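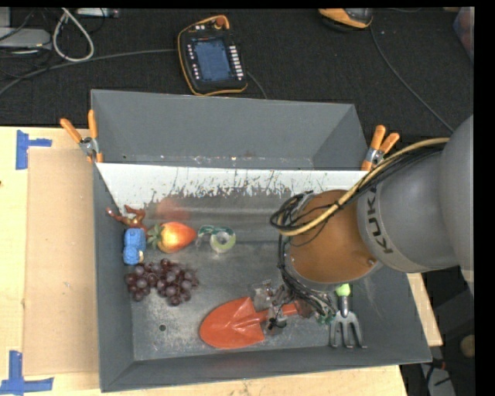

Can I use these recordings if my own arm is a different make?
Most of them. The object list, the grasp labels and the notes on failed picks don't depend on the arm. The joint logs do, and you will need to convert or ignore them.

Plallach bin picking set
Version 2, July 31, 2020
Kept by Nerys Griffiths, Torna shared workshop

What is in it
165 pick attempts from a single metal bin, recorded in our workshop with a KUKA arm. The bin holds mixed household things: toys, artificial fruit, grapes and small garden tools such as a trowel and a fork. Items are put in by hand and left as they fall. Each attempt has its own folder, numbered from the first run.

In each folder
attempt.txt: which item was aimed for, and the result
joints.csv: arm positions, one row per reading
grip.csv: gripper opening and motor current
still.png: one picture from the fixed camera
notes.txt: only there if somebody wrote something down

Result labels
held: the item was lifted clear of the bin and stayed in the gripper
dropped: lifted, then lost before the release point
missed: the gripper closed on nothing
stopped: ended by hand from the pendant
A stopped attempt is kept in the set. Please don't count it as a miss.

Set-up
The bin stands on a wooden table with spring clamps at the rear corners of the work area. Tape on the table marks where things go back after cleaning. If you copy the layout, fix the bin before you teach any positions. We taught ours first and had to do it again.
The gripper is our own build, called Mugo. Its cables run down the outside of the wrist, so leave slack for the full turn and check it at low speed. The drawings are in the Zorker folder with the parts list.

Known problems
Folders 14 and 15 have the wrong clock time in joints.csv. The order of the rows is right.
Thin handles lying flat on the floor of the bin are hard to pick up, and the trowel has more misses than anything else.
Bare metal gives reflections in the stills. We tried a cloth lining and took it out again after it caught in the fingers.
grip.csv has gaps where the USB lead came loose. Gaps are left blank.

Changes
Version 2 adds the notes files and corrects the spelling of item names. Version 1 has been taken down.
A set with a deeper bin is planned for September.

Use
Free for any purpose. Put the set name and version in your write-up. Corrections go to Nerys at the workshop, with the folder number.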